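Chore Automation Study - Progress Report to Enico
Aug 6, 2025

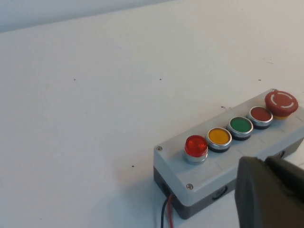

The question Enico asked us in January was whether a single arm could take over the small hand jobs that still tie up a person on the shop floor. We picked pressing buttons, wiping down a bench and folding towels. Button pressing is the furthest along and takes up most of this report.

Work so far
We have logged 600 button trials on the five-button box. The job is to press the button named in a typed instruction, let go and back away without touching its neighbors. The flush buttons are harder than we planned for. The bezels nearly touch, so a fingertip that lands a little to one side can hit two controls. The emergency stop is easy to find but the arm tends to come at it too low, and the fingers hide part of the box from the wrist camera on the way in. We moved the approach higher in the latest software and will report on that next time.

Wiping works on a bare surface. It does not work yet when there are parts on the bench - the arm pushes them along with the cloth. Towel folding was tried at the Jelance laundry site for 10 days. The arm could fold a towel laid out flat for it. It could not pull one from a pile and find the corners, and staff there were faster at every step.

Can it be used now?
For button pressing at a fixed station, with a person nearby, we think yes, within limits. For the other two, no. Any change in where the box sits still means 20 minutes of setup, and a shop will not put up with that every shift.

Problems
The replacement fingertips from Evov came late and we lost 6 working days. The Man software update changed how grip force is reported, so the older logs had to be converted before we could compare them.

Next period
Repeat the button trials with the box turned to new angles. Cut setup time. Drop the towel work unless Enico wants it kept - we would like an answer on this before ordering more parts. Spending is within the approved budget and no extra funds are requested.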